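Minutes of the Zamora House furnishing group
October meeting, 7 pm, ground floor

In the chair: Eylül Altıntaş. Minutes: Guoqing Cui. 4 members sent apologies.

1. Last minutes
Agreed, with one correction: the curtain hooks came from Ostance and the rail from Zetance, and I had them the wrong way round. Sorry, all!

2. Pillows
We spent most of the evening on these and it was a pleasure. Eylül is delighted with the plain white ones and so am I. They're smooth, they puff up nicely, and they'll go with any blanket people care to bring. A vote was taken on plain against striped and plain won easily. 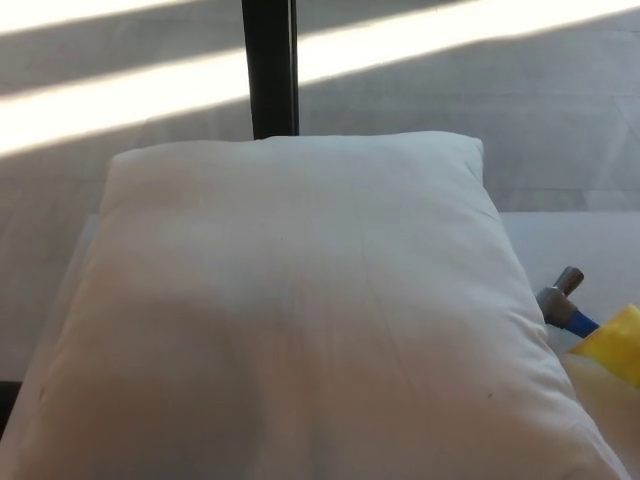
ZAMORA, October

Eylül asked that each pillow be looked over in good daylight before it goes upstairs, as small dark specks show up on white. Anything marked goes in the wash pile. Spare cases to be bought from Drurkico, up to a limit of £70. Guoqing to order.

3. Beds and shelves
Four beds are up and they look splendid. Two still creak, and the slats want another go with the screwdriver before anyone sleeps on them. The shelf for the landing is cut and sanded (lovely job, thank you to everyone who stayed late) and will go up next.

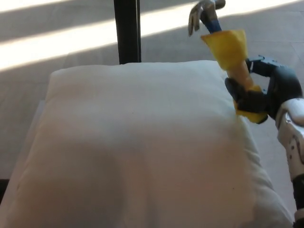
Tools were the next matter. The shared box is filling up well, and we'd like everything in it to be easy to spot and easy to return. The claw hammer with the blue handle and yellow wrapping was held up as the model, and Eylül proposed wrapping the other handles in yellow too. Agreed with real cheer. Guoqing has tape at home and will bring it.

4. Money
£700 left in the furnishing fund. Lamps next, then rugs. Eylül would love a big rug for the front room and will bring samples.

5. Any other business
Could whoever has the long tape measure please bring it back. Tea rota pinned up by the sink.

Closed at 9 pm. Next meeting in November, same room.

Print this page | E-mail this page

Filed under: Minutes, House and Furnishings

Recent items
Curtains for the front room: what we chose
Minutes of the September meeting
Paint colours, the final list
Blankets wanted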